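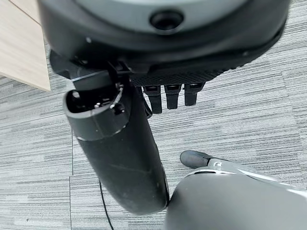

Scuffs on matte black plastic

Wipe with a damp cloth and a drop of dish soap, then dry. Skip furniture polish, which leaves shiny patches on a matte finish. Faint scratches are best left alone.

Textured grips

Use an old toothbrush, dry first. Brush along the pattern both ways.

Clips and latches

Pick lint out with a wooden toothpick. Don't pry with a screwdriver. Leave parts open to dry for 10 hours before closing them up.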